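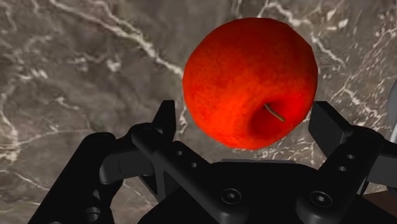
One reader writes that the kitchen at the Gilitz building has been closing just as the evening shift sits down to eat, and asks whether the published hours still apply. They do not. The hours listed in the spring newsletter were set before the late shift moved to Gilitz, and they have now been replaced. From the first week of October, the staff kitchens at Gilitz and Skandov will be open from 6:00 a.m. to 11:30 p.m. on all working days. Weekend hours are unchanged.

The new hours are the first result of the survey of meal breaks and shared rooms carried out by the Office of Workplace Services in June. The survey was sent to all 3807 employees and was answered by 1094. The Office thanks those who took part, in particular the many who used the comment box at the end. Comments on pay and scheduling were outside the scope of the survey and have been passed to the departments responsible.

Break times and room hours

The most frequent request was for a longer overlap between the midday break and the opening of the hot food counter. At Gilitz, the counter will now open at 11:15 a.m. and close at 2:15 p.m. At Skandov, where the delivery entrance is shared with the print shop, the counter cannot open before 11:45 a.m. The Office is in discussion with the print shop about moving its morning collection and will report the outcome when an agreement has been reached.

Employees who bring meals from home may use any free table during counter hours. Several respondents had understood that the window tables at Gilitz were reserved for counter customers. The sign that gave this impression dates from an earlier arrangement and has been taken down.

Refrigerators and storage

Food left in the shared refrigerators should carry a name and a date. Labels are kept in the top drawer beside each refrigerator. Unlabeled items will be removed on the last working day of the month, after 4:00 p.m. Glass and plastic containers will be washed and placed on the shelf by the door, where they may be claimed until the next clearing – after that they will be discarded.

The second refrigerator at Gilitz has been returned to service following repair of the door seal.
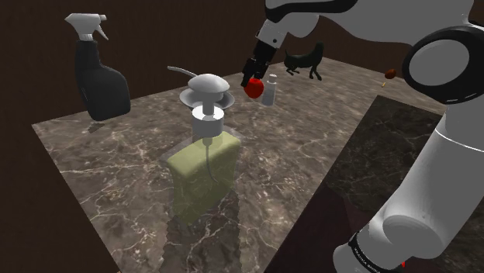

Another respondent asks why kitchen supplies at Skandov run out toward the end of the month, while Gilitz seems to have enough. Until now, both kitchens have received the same monthly order, although use at Skandov has risen since the training rooms opened on the upper floor. Beginning with the October order, supplies for Skandov will be delivered every 2 weeks by Zornesent, under the existing contract. Gilitz will remain on the monthly schedule. Shortages between deliveries should be reported to the service desk and not to the drivers, who are unable to change an order.

A budget of 800 dollars has also been set aside for small items at both locations, such as cutlery, trays and drying racks. Requests may be left at the service desk until the end of October. Electrical appliances are not covered by this budget and require separate approval from Building Safety.

The kitchen at the Lu annex was not included in the survey, as it is closed for plumbing work. Employees at Lu may use the Skandov kitchen in the meantime – their access cards have been updated, and no form is needed. A reopening notice will be posted at the annex entrance and in the next newsletter.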